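Neveser Cabinet Care: Common Questions

How often should I oil a timber cabinet?
Every 2 months for the first year, then once each summer. Wipe off any excess after 60 minutes.
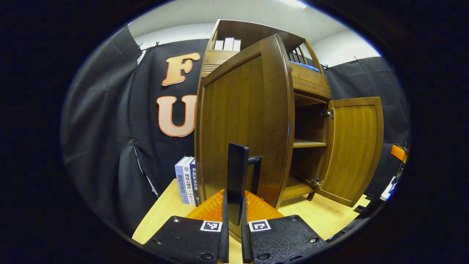
Do you ship outside the metro area?
Yes, a flat $79 to anywhere in Australia, and free on orders over $300. Handles are sold separately. A black vertical handle suits a wooden cabinet with a pair of doors, and we stock them in several lengths.

Can I return a custom colour?
No. Order a sample pot first.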